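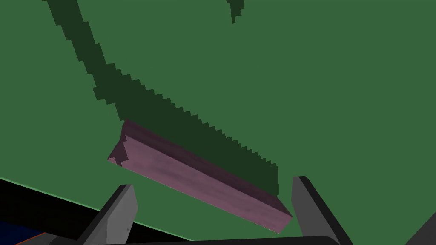

ladwood_18: How many demos do you record by remote control before training on a simple pick?

bastianB: Up to 219 for one block, all started from different spots. Fewer and mine just copies one path.

rosemarie_st: That's way more than I do! I skip the remote and move the arm by hand (lead it over, close, lift), and I'm fine with a lot less.

bastianB: Hand guiding on a real arm, sure. Try that in sim, lol. And your own arm ends up in the camera view.

rosemarie_st: I only save joint angles, so who cares?

ladwood_18: Ok so remote for me, I'm all sim. Starting with 4 tonight to check the logging.

Contact | © Stunbridge Forums | Back to top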